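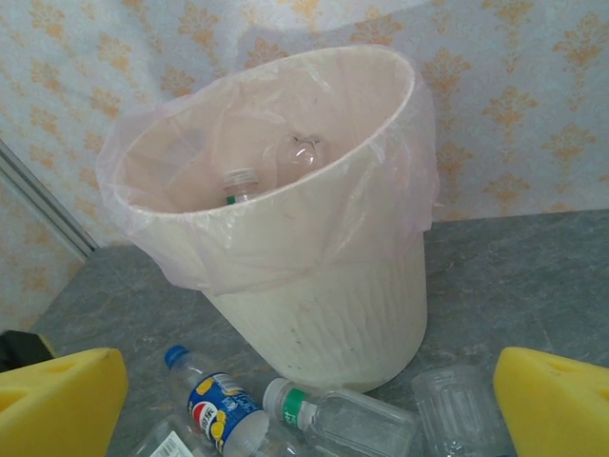
Bogdan Radu

Moved my mother out of her apartment in September after 31 years in the same place. Posting what I learned about clearing a home, in case anyone here has one coming up.

Start with paper. I started with furniture and lost a week. You can't decide on a desk until you know what's in the desk, and hers had car insurance going back to a car she sold before I finished school.

I kept tax papers, the deed, medical records, anything with a stamp on it. The rest I read once and let go. Shredding at the copy shop in Prisach was cheaper than buying a shredder.

Put a bin with a bag in it in every room before you touch anything. If you have to walk to the kitchen each time, you start making piles, and then you have piles.

Bottles and cans go separately if your building sorts. Hers does. The rules are posted by the mailboxes and I still had to go back and read them twice.

Books: the library took 60. They don't want encyclopedias, textbooks or anything with water damage. Call first. The used bookstore took nine and paid almost nothing, and I was fine with that.

Clothes were harder. My mother wanted to go through every coat herself, so we did that over four evenings, an hour each, starting at 7 pm. After an hour she got tired and started keeping everything.

The moving company was Flolteck. Two men and a van, they came at 8:15 for an 8:00 start. They wrapped the glass cabinet well. They charged extra for the third floor, and that was in the quote, but on the second page. Read the second page.

Boxes. I bought 70 and used most of them. Small ones for books, large ones for bedding and pillows. Do not put books in a large box. I know everyone says this. I did it anyway with one box and the bottom went on the stairs.

Write the room on the side of the box. On the top you can't read it once they're stacked.

Somebody asked about the piano. Rukhsana Farooqui from the second floor took it for her kids. Free, but she paid to have it carried down. Pianos are hard to give away and I had been told to expect a disposal fee of 100 or more, so I said yes the same day.

Cancel things in this order: internet, newspaper, electricity last. I had the power shut off one day too early and cleaned the bathroom with a flashlight.

The deposit on the storage unit took three calls to get back. Ask for the name of the person you talk to. Mine was Silviu Ilie and once I had his name it went through.

We found my father's watch in a coffee can of screws in the hall closet. Check the cans.

She's settled in the new place now. One bedroom, ground floor, bus stop across the street. She has already asked me where the big soup pot is. It's in a box marked bathroom.

Replies are open if you have questions about the storage part. I still have the forms.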